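Setting a Table Without Thinking About It
Home and Living Project, final report
Ward Van Loon

My project started with a question my aunt asked me in July: why does it take four trips to the cupboard to set a table for lunch? I loved that question right away, and I spent most of the fall on it. The plan was to try different ways of keeping everyday tableware together, and to see which one people would keep using after I stopped reminding them.

I ran 33 trial lunches with 8 classmates. Each person got a starter set with a plate, a bowl, a cloth and something to eat with. I bought the plastic pieces secondhand at Fekivik and borrowed the rest from home. For the first 19 lunches everything was stored by type, plates with plates and bowls with bowls. After that we switched to storing by person, with one color group for each of us – and the mood in the room changed at once! People started saying "my bowl" by the second day.

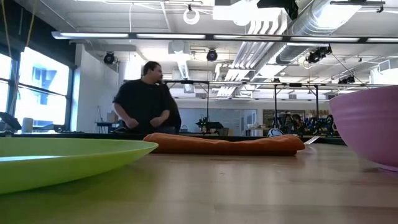
Color did a lot more work than I expected. I had planned to put name labels on everything, and I dropped the labels within a week. A lime-green plate next to a burnt-orange towel is easy to remember, and a lavender bowl is hard to lose on a pale wood table. My white bowls from home were always the last ones claimed, and two of them went home with the wrong person.

The cloth was my favorite part to work on. Flat cloths took up the whole shelf at Dolwood (our name for the narrow cabinet by the door), so we tried folding them long and low and laying the fork or spoon beside them. Small utensils do slide under the edge of a thick fold, and we had to go looking for them more than once. A thinner towel would help. I would also try a loop or a pocket next time.

The budget was 50 dollars and I stayed under it. The biggest cost was towels, and I still think they were worth it.

If I keep going in the spring, I want to test stacking. Deep bowls are great at lunch and awkward on a shelf, and the tall ones block whatever stands behind them. I have sketches for a stepped rack and I can't wait to build it.

Comments

Fudach
We store by person at our house too. Kids picked their own colors and it stuck.

M. Verbruggen
Did anybody fight over a color?

Ward Van Loon
Yes, green! We drew straws.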